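Bedding and Linen > Laundry and Care

Thread: Crinkled cotton sheets, iron or leave?

yap_cm
Bought a white crinkle-finish sheet in February, Skendberg, 200 thread count according to the label. Washed at 40, line dried. The crinkle has stayed in but it's finer than it was in the shop. Do I press it or leave it? Also I sort dark knits on the bed and want to know whether the texture holds lint more than a plain weave would.

perton2266
Leave it. If the crinkle was set at the finishing stage, a hot iron with steam will take a good part of it out and you won't get it back evenly. Shake it hard, hang by the short edge, fold while slightly damp.

J. Pimentel
Disagree on folding damp. I did that with two sets and they smelled musty after a week in the cupboard. Dry fully, then fold.

perton2266
Slightly damp as in ten minutes short of dry. It goes on the bed, it doesn't go in the cupboard. Should have said.

gronier_lane
On lint: yes, in my experience. The fibres sit in the creases. Black acrylic is the worst, black merino is not far behind. I put an old towel down before sorting anything knitted.

yap_cm
Noted. What about washing the two together? I have 7 pairs of long black ribbed socks and not enough of anything else dark to make a load.

J. Pimentel
No. Whites separate, always. Wait until you have a load.

Aparecida B.
I'd wash them together at 30 once the socks have been through a few times on their own. Never had a sheet go grey from it. The dye comes out in the first washes and after that it's mostly fluff.

J. Pimentel
Greying is gradual. Put yours beside a new one and check.

Aparecida B.
Mine is seven years old and I have no new one to put beside it. Fair point, though.

yap_cm
Sheet as it is now, not ironed:
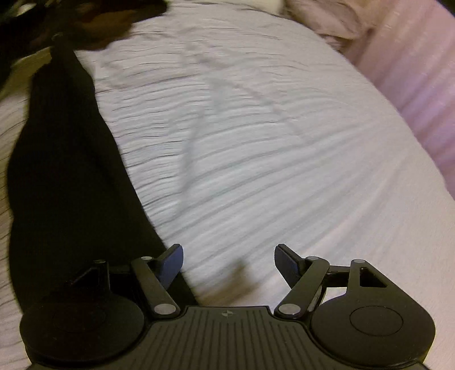
Crinkled white sheet with black ribbed knit lying across it.

perton2266
That's a fine crinkle. I wouldn't iron it.

gronier_lane
Same. Towel under the knits and a lint roller afterwards, short strokes along the crease direction.

J. Pimentel
I'd still press the top hem, cool iron, no steam. It folds over the blanket better.

yap_cm
Will try the hem only. Socks are going in on their own tonight, half load setting.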